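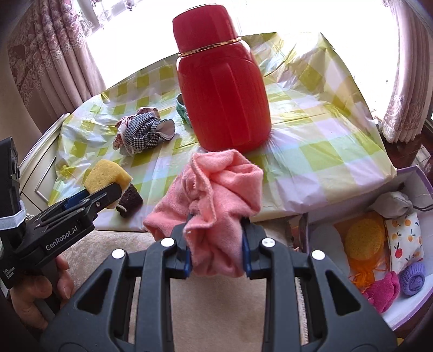 About Zitach

By Yurii Pavliuk, co-founder
Updated in April

Zitach is a small research company in Clumstead. We study one question: how can a robot learn to handle soft things from people who handle them every day? By soft things we mean cloths, sponges, socks, bags, sleeves. A cup keeps its shape when you take it. A cloth has a new shape each time, and this is the reason why a method that works very well for cups can fail with a tea towel.

How we started

Valentyna Romaniuk and I met at the Vunusgate workshop for textile machines, where she was repairing sewing equipment and I was writing control software. At lunch we had a long argument about why no machine could turn a sock the right side out. Valentyna said the engineers were looking at the sock and should look at the hands. I did not agree with her then. I agree now, and the company is more or less the result of that lunch.

In the first year we had one rented room, one robot arm bought second-hand, and a grey cat who belonged to the neighbour and slept on the power supply.

What we do

Our method is called Yorath. A person takes a gripper in each hand and does ordinary work at home with them: sorts a pile, folds, puts things in a box, moves a sponge from here to there. Each gripper carries its own camera. No robot is present during this part. The person works at their own table with their own things, in whatever light comes from their own window, and we do not ask them to tidy up before.

From these recordings we train a model which predicts how the jaws should move and how far they should close. Later the same kind of jaws is fixed on a robot arm, and the arm repeats the work with objects it has not met.

The part which is our own idea is what we call "second grasp." When people pick up a cloth, they often take it badly the first time. They lift it a little, see how it hangs, let go and take it again by a hem or a corner. In the beginning we were cutting these bad first grasps out of the recordings, because we thought they were mistakes. Valentyna asked to put them back. With them, the model learned to look at how the cloth hangs and to decide if a new grasp is needed.

What we found

We tested Yorath on 83 household items that were not used in the training. The task was to lift one item from a mixed pile and place it in an open box. With the first grasps removed from the recordings, the arm finished the task for 51 of the items. With the first grasps included, it finished for 71 per cent more attempts on knitted items than our old controller, but we must be careful here, as the old controller was very weak on knits and we do not consider this a fair comparison. We are repeating it with a better one.

What we can say with more certainty is that hems matter. A stitched edge is thicker than the rest of the cloth and the model seems to prefer it, even though we never marked hems in the recordings. Thin net is still our worst material. It catches on the jaws and does not want to leave them. Very slippery lining is the second worst.

Our present collection has 711 recorded sessions. They come from family homes, two laundries and a school of sewing. We would like more from homes with patterned tablecloths, as the model is still sometimes confused when the cloth and the table both have a print.

How we work with people

Everyone who records for us is paid by the hour, and the rate is the same for a beginner and for a person with long experience. People watch their recordings before they send them and can delete any part without giving an explanation. We do not record sound. If a face appears, we blur it before the material goes to training.

We also ask people to work at their natural speed. In our early sessions the participants were very slow and polite with the cloth, like in a museum, and the robot became slow and polite too.

Who we are

Yurii Pavliuk is responsible for the software and the robot arm. Valentyna Romaniuk is responsible for the grippers and the sessions, and she trains each new participant herself. We have 3 other colleagues, who work on the model, on the test bench and on the accounts.

Visit or write

Our workshop in Clumstead is open to students and other researchers by appointment, usually after 2 pm. Please bring one soft object which you think will be difficult. The organisers of a sewing or repair course are also very welcome to write to us about recording.

14 shares · 2 comments

This website uses cookies to remember your language and to count visits. Accept | Change settings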